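Compte rendu de la réunion du groupe Desserts et présentation
Mardi, 14 h, salle du fond
Rédaction : secrétariat de l'atelier Usance

Six présents, deux excusés. La séance commence avec dix minutes de retard, le temps de retrouver les feuilles de coût du mois de juillet.

1. Approbation du compte rendu précédent

Approuvé avec une correction : la phrase « le groupe se félicite de la nouvelle carte » est retirée. Plusieurs présents ne se souviennent pas de s'être félicités de quoi que ce soit.

2. Proposition Prinholm

Prinholm propose de reprendre la fourniture des petits gâteaux individuels pour les buffets, avec une première commande de 1 000 pièces. Le dossier reçu fait 40 pages, dont une seule parle de prix. Le tarif n'y est donné que pour la taille au-dessus de la nôtre. Il est demandé d'obtenir un vrai devis, taille par taille, livraison comprise, avant d'en reparler.

Le dossier affirme aussi que le décor « tient toute la journée ». La question a été posée de savoir quelle journée. Un fruit coupé posé sur de la crème à huit heures du matin n'a pas le même air à seize heures, et le groupe en a fait l'expérience deux fois cette année avec le fournisseur précédent. Aucun essai de tenue n'est joint. On en demandera un, sans grand espoir.

3. Présentation à l'assiette

Point le plus long de la séance. Le modèle discuté est le petit gâteau rond sur assiette blanche, extérieur blanc rosé marbré de rouge, avec fraise, tranche de fruit vert, baie foncée et crème sur le dessus. Les partisans trouvent que la couleur suffit à le vendre. Les autres font remarquer qu'avec autant de choses sur le dessus, on voit mal pourquoi il faut en remettre sur le bord : une feuille verte, une baie rouge et un fruit sombre du genre myrtille, posés en petit tas à l'avant gauche.

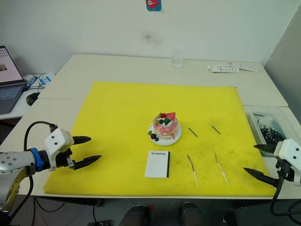
4. Garniture du bord : maintien ou suppression

Arguments pour le maintien : l'assiette paraît nue sans elle, et les clients des buffets assis y sont habitués. Sur ce dernier point, il a été demandé d'où venait l'information. Elle vient d'une conversation avec un client.

Arguments contre : le temps de pose, la feuille qui revient en cuisine neuf fois sur dix, et le fait que la garniture glisse dès que l'assiette est portée un peu vite. L'économie annuelle est chiffrée à presque 3 000 euros par le service des achats. Le groupe prend note du chiffre sans l'adopter, le calcul supposant que le temps gagné soit employé à autre chose.

Décision provisoire : garniture maintenue pour le service à table, supprimée pour les buffets debout. À revoir après un mois d'essai. Une voix contre, au motif que les essais d'un mois durent en général un an.

5. Planches de travail

La grande planche jaune est acceptée pour le dressage. Elle couvre l'essentiel de la table de devant et le gâteau s'y voit bien. Il est toutefois relevé qu'elle porte de légères éraflures et de petits points foncés, surtout vers la droite. L'explication « c'est superficiel » n'a pas convaincu tout le monde. Elle sera nettoyée à fond et, si les points restent, réservée à la présentation.

Piątek propose un lot de 13 planches neuves avec code couleur. Le groupe ne voit pas ce qu'il ferait de treize planches dans une salle où il y a trois plans de travail. Réponse négative, sauf si la vente à l'unité est possible.

Rappel à ce propos : pendant le dressage, ne restent sur la planche que l'assiette et ce qui sert. Les outils longs se rangent d'un seul côté, manche vers l'extérieur. La règle figure déjà dans trois comptes rendus.

6. Salon de Skendness

L'organisation du salon de Skendness offre un emplacement « à fort passage ». Renseignement pris sur le plan, il s'agit du couloir des toilettes. On demande un autre emplacement ou une remise. Sans réponse d'ici la prochaine séance, Usance ne s'inscrit pas.

7. Questions diverses

Le réfrigérateur du fond ferme mal. Le réparateur est passé et l'a déclaré en bon état. Il ferme toujours mal.

Demande de remplacer les assiettes blanches par des assiettes grises : reportée, faute d'un échantillon à regarder.

À faire avant la prochaine réunion
Devis détaillé et essai de tenue à demander à Prinholm (achats)
Nettoyage de la planche jaune (cuisine)
Réponse à Piątek (achats)
Courrier à Skendness (secrétariat)

Séance levée à 15 h 50.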